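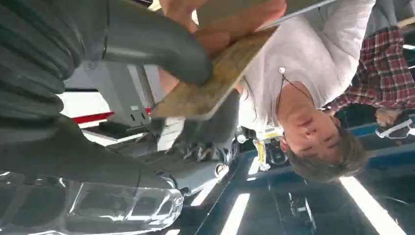

Thakur opens its lamb price window to growers with fewer than 900 ewes

NIDSTEAD, June 27, 2022 – Sheep growers who have spent years being told they are too small to get a forward price, usually by someone standing next to a very large truck, can now ask for one and expect an answer. Livestock marketing company Thakur has opened its fixed-price lamb contracts to flocks of fewer than 900 ewes.

The new contract is called Flimley. It lets a grower lock in a price for part of the season's lambs up to 20 weeks before delivery. Until now the company's forward contracts went only to sellers who could fill a truck on their own, and so they went mostly to people who had the least trouble selling lambs in the first place.

Under Flimley, neighboring growers can share a load. Up to eight of them may sign for the same delivery day, each with a separate agreement and a separate payment. Nobody is on the hook for the neighbor's lambs, or for the neighbor's opinion of what the neighbor's lambs should weigh.

"We have had a small-flock policy for a long time, and the policy was to wish them luck," said Yee-man Tai, head of supply at Thakur. "Growers were polite about it. Then they sold to somebody else, which we did eventually notice."

The contract runs to four pages. The previous one was a good deal longer and included a section on wool contamination that referred the reader to an appendix, which referred the reader back to the section. Both have been retired.

Weights and fat cover are set out in a single grid, with discounts printed beside each step. A grower who comes up short on numbers because of drought, flood or disease can roll the balance into the next delivery period once, without a penalty. A grower who comes up short because the saleyard price went up on Thursday can't.

Lambs will be weighed and graded at the Nidstead yards on the day they arrive. Results go out the same evening through Sosix, the online record system Thakur already uses for its larger suppliers. Those who prefer paper will get paper, though it will travel at the speed of the mail.

"A fixed price won't always be the best price," Tai said. "Some years you'll sign in winter and spend spring being told by your brother-in-law what you could have had. What you get is a number you can take to the bank, and the bank tends to like numbers more than it likes spring."

Applications are open now, with first deliveries in November. Growers need a current property registration and a flock health statement. Forms are available at the Nidstead yard office, which is open on sale days and most other mornings.

Media and grower inquiries: Yee-man Tai, Thakur, Nidstead office.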